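About Wadska

We are a home automation company, and a small one, and we like it that way. If you have found this page you are probably thinking about lights that come on by themselves, or a thermostat that knows when you have gone to bed, or maybe you bought a house from someone who loved gadgets and now there is a gray panel in the hall closet that scares you a little. Come on in. We have seen that panel (or one of its cousins) many times.

Wadska started in the spare bedroom of Raquel and Belmiro Carrilho. Belmiro had spent years pulling cable for a commercial electrical outfit, and Raquel wrote the programs for heating and cooling controls in office buildings. When Raquel's mother moved in with them, she had trouble with the stairs at night and kept missing the light switch, so the two of them put together a little system that brought the stair lights up slowly whenever she opened her door. She told her friends from church. Her friends wanted one too! By that July they had more evening jobs than evenings, and Belmiro gave notice.

These days we work out of the old Henriques hardware building, with the workshop in front and the office up a flight of stairs that are, yes, very nicely lit. We kept the long wooden counter because none of us could bear to see it go. People still walk in asking for hinges now and then, and Belmiro usually has some.

What we do

Most of our work is in houses where people already live. We fit lighting control, window shades, heating and cooling zones, door locks, leak sensors and whole-house audio, and we tie them together so you can run the lot from a wall button or your phone. We have finished 205 homes so far, some of them twice, when the family grew or put on an addition.

We also take on small offices and the occasional restaurant. If you are a builder or an electrician and would like us to handle the programming side while you do the wiring, please call. We are used to working that way and we clean up after ourselves.

For new installs we mostly use the Storkusum controller, which sits in a closet and does its job without needing the internet to turn on a lamp. That matters to us a good deal. The Dikia keypads go on the wall where your old switches were, and they have real buttons you can find in the dark. We will happily work with other equipment if you have it already and it still has some life in it.

How a job goes

First one of us comes out to see you, and we sit at the kitchen table and talk about how you use the house. This takes longer than people expect, so put the coffee on. We want to know who gets up first, which room is always cold, and which lamp everybody fights over. After that you get a written plan with a price, and you can take it away and think about it as long as you like. A typical house takes us 2 to 3 days to fit, and then we come back after some 30 days to change whatever is bugging you. That second visit is included. Almost everyone wants the hallway lights adjusted, and we have stopped guessing at the timing on the first go.

Who we are

Raquel Carrilho runs the design side and still writes a lot of the code. Belmiro Carrilho looks after the installs and the truck. Annelies Wallner joined us as an apprentice and is now our lead programmer, and if you call with a shade that will only go halfway down, you will most likely end up talking to her. Clementina Tavares keeps the calendar, the parts room and the rest of us in order. Junhao Wei does the bench work, testing and repairs, and he is the one to ask about older systems that other companies have given up on.
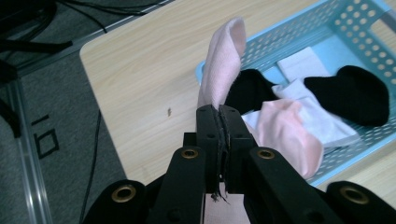 Pink sock and blue basket.

We would love to hear about your house, even if all you need is one switch moved. Call or write, or stop by the counter when the lights are on.

Last updated 6/3/21

Contact Wadska | © Wadska, all rights reserved | Back to top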